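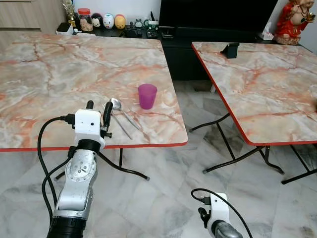
Londier garden flag pole kit, six months on

I bought the Londier kit in July to replace a timber pole that had rotted at the base. It comes as four aluminium sections, a ground sleeve, rope, two clips and a plastic cap. I paid $251 plus $21 delivery.

Putting it up took most of a Wednesday. The sleeve needs a hole 50 cm deep, and the instructions don't mention how much concrete to buy – I used two bags. The sections slide together firmly and haven't rattled.

The rope is the weak point. It's thin, and it frayed near the pulley after a windy fortnight. I swapped it for a Panivov braided one and have had no trouble with that. The clips are fine for a light polyester flag but I wouldn't hang heavy sewn cotton from them.

Good pole, poor rope. Four out of five.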